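PRESS RELEASE

Aug 24, 2019

Grovport museum shows the late seascapes of Theda Diekmann

The Stirner Museum in Grovport opens its autumn exhibition in October with the late seascapes of the painter Theda Diekmann. The title of the exhibition is "Grey Water". It fills the two large rooms on the ground floor, and it is the first time that these paintings hang together in one building.

Theda Diekmann was for a long time known for her portraits. She painted teachers, shopkeepers and fishermen, mostly people from her own street, and she sold them quickly and for small prices. In the last part of her life she stopped with portraits completely. She rented a room above the harbour office and painted the sea from the same window, in the morning and again in the evening. Many of these works went directly from the room to family members and were never shown to the public.

"When I saw the first of them I thought it was not finished," says Annelies Verschueren, curator of the exhibition. "There is almost no colour in it. You must stand in front of it for some minutes, and then you begin to see that the grey is made of green, of brown, and of a very thin pink. After this I wanted to see all of them."

The research for the exhibition took Ms Verschueren to private houses along the whole coast. Some owners did not know that they had a work from this period, as Diekmann did not sign the late paintings on the front. She wrote only the hour of the day on the back, in pencil. With help of these notes it was possible to put the works in pairs, morning and evening, and in this way they will also hang on the walls.
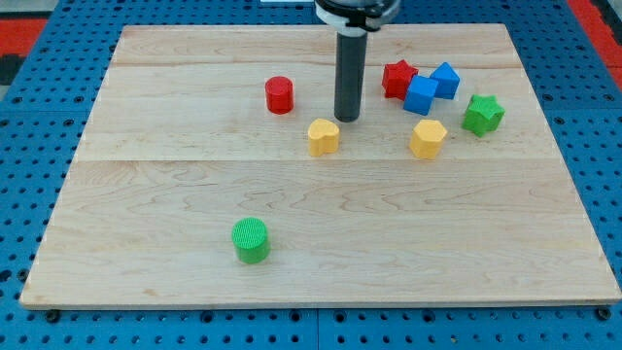

The largest painting in the exhibition is "Dundarus, Evening". It is 300 centimetres wide and it comes on loan from the Espiritu Collection. Diekmann worked on it during two winters. The lower half is nearly black, and the light lies in one narrow line under the clouds. The restorer Wouter Prins cleaned the painting this spring and removed an old yellow varnish, which was put on by a later owner -- the artist herself did not like varnish and did not use it on any of the seascapes.

"The surface is very dry and quite fragile, so I worked slowly and in small parts," says Mr Prins. "Under the varnish the line of light was much colder than we expected."

Next to the paintings the museum shows sketchbooks, letters and the wooden paint box that Diekmann carried to the harbour. A catalogue with texts by Annelies Verschueren and Jolien Hendriks will be for sale in the museum shop. It has 15 colour plates, and the text is in English and Dutch.

On every Thursday evening there is a guided tour with Ms Hendriks. The tour is included in the entrance ticket, but visitors are asked to reserve a place at the desk. School classes can visit in the morning hours by appointment.

The ground floor is accessible for wheelchairs. Large bags must be left in the lockers at the entrance. Photography without flash is allowed in both rooms, with exception of the letters.

Note for editors

Images of the paintings for use in the press can be requested from Wilma Timmermans, press office, Stirner Museum, Grovport, extension 455. Ms Timmermans can also arrange interviews with the curator and the restorer -- please write which language you prefer.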